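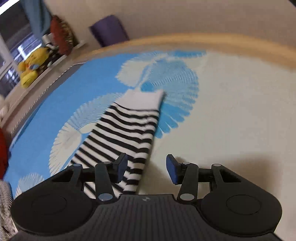
Notes, slot two, 22/04/2022. Start with the price, people will ask anyway. The Durnon hand kit is $400 for one unit, pads included. It is held in the hand and has no arm behind it. You carry it through a household task and the recordings go to Clumirico for cleanup, which is the service part of the offer. Point to the pads: dark blue, one per fingertip, wide apart here with the striped knit between the hand and the fan print. Say that soft goods are what most buyers want it for. Then the joints, all on show between the arms and the body. Mention that Jiahui Cai did the bench review and that her write-up is on the handout.

Next, numbers. Our trial with Wilmont gave us 3,947 grasps on clothing and bedding. Of those, 1,783 were on knits. Knits were harder than sheets. They bunch, and a fold can slide out from between the pads if you close too slowly. Pause here for questions on pad wear. Dariusz has the worn set in his bag, pass it around.

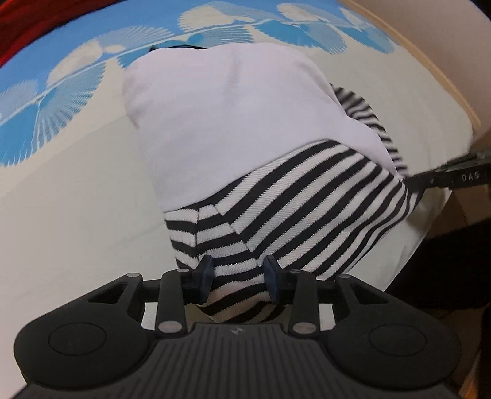
Durnon hand kit, pads closed on a fold of striped knit.

Leave this one up while talking about grip. The pinch is on a fold and the rest of the cloth lies bunched on the bed. Tell them to practice that first. Dineo Kruger needed 305 tries before she was happy with hers.

What we did not like: the body is wide, and people with small hands got tired. The manual is thin. Hao is the other kit we tested, lighter but with harder pads. We would buy the Durnon again for cloth.

Last item, loan units. Sign-up sheet is with Jinlong Long at the back table.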